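Hukov council asks residents to wash up in a bowl, and gets more replies than it wanted

The parish council in Hukov has spent the spring trying to persuade its residents to use less water, and has found that people will put up with a great deal before they will be told how to do the dishes.

A leaflet went through every door in May under the heading "Samuel Saves", Samuel being a cartoon otter the council paid for two years ago and has been looking for a use for ever since. It asked households to stop washing up under a running tap, to save the last rinse for the garden and to report dripping taps to the parish office. The print run was 2,000. The village has rather fewer letterboxes than that, and the spare copies are holding open the door of the meeting room. 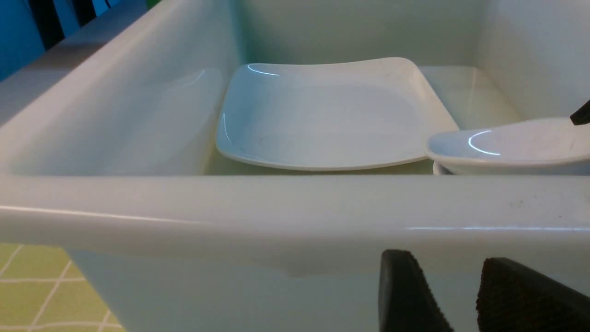 Replies began arriving before the leaflets had all gone out. By the time the council met again it had received 140 letters and emails, which the clerk, Araceli Becerra, described in her report as "a healthy level of engagement". Last year's consultation on the bypass drew nine.

Most of the writers were in favour of saving water in general and against doing it in their own kitchen. One asked whether the otter had ever tried to shift baked egg without a proper tap. Another enclosed a drawing of her draining board with arrows. A retired couple in Prunent Lane said they had washed up in a bowl since they were married and would now be stopping, as they did not care to be seen agreeing with the council.

The matter of rinsing took up most of the meeting. The leaflet had left it to residents to decide whether suds should be rinsed off or simply wiped away with a tea towel, and the room divided at once. Ms Becerra read out a note from the water company, Doluvier, which said it had no position on suds.
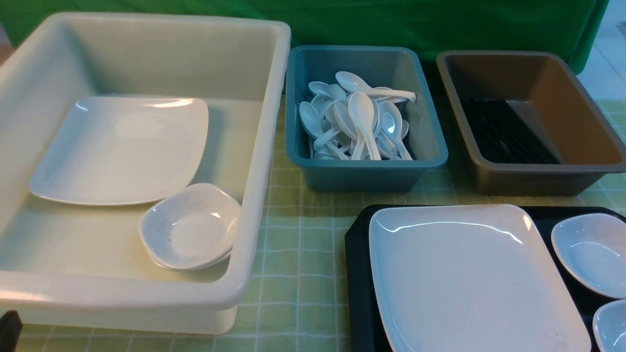

There was more agreement on the bowl itself, though only after a long exchange about size. The council had first suggested a small one, on the grounds that it fills faster. Several people pointed out that a small bowl will not take a dinner plate lying down, and that a plate propped on its edge gets half a wash. A big cream tub with room for a square plate and a sauce dish beside it, set on a checked cloth on the table if the sink is busy, was felt to be nearer the mark. The minutes now recommend "a generous bowl", a phrase that took eleven minutes to settle and was carried with one abstention.

Doluvier has offered a grant of 300 towards the scheme, in the local currency and on the condition that its logo appears somewhere near the otter. The council would like to spend it on tap washers, which residents could collect free from the office. A rival proposal to spend it on a second otter was withdrawn after tea.

Whether any of this will save water is harder to say. The office has one meter reading for the village hall, 1,592, and nothing to compare it with, the previous reading having been written on the back of a raffle ticket and handed in for a prize. A fresh one will be taken at the end of the summer.

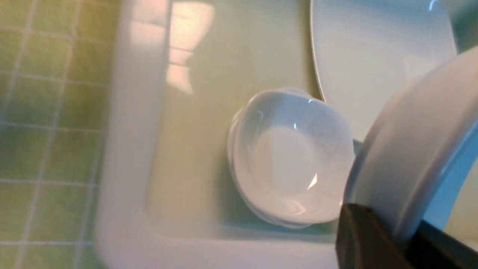
Meanwhile the reports of dripping taps have been coming in steadily. The worst so far is in the parish office, where the cold tap over the hand basin has been running since before the leaflet was written. A plumber has been asked to quote.

The council meets again next month at half past seven. Rinsing is back on the agenda, under matters arising, and residents who wish to speak are asked to keep it to three minutes each. Spare leaflets can be taken from the meeting room, provided something else is found for the door.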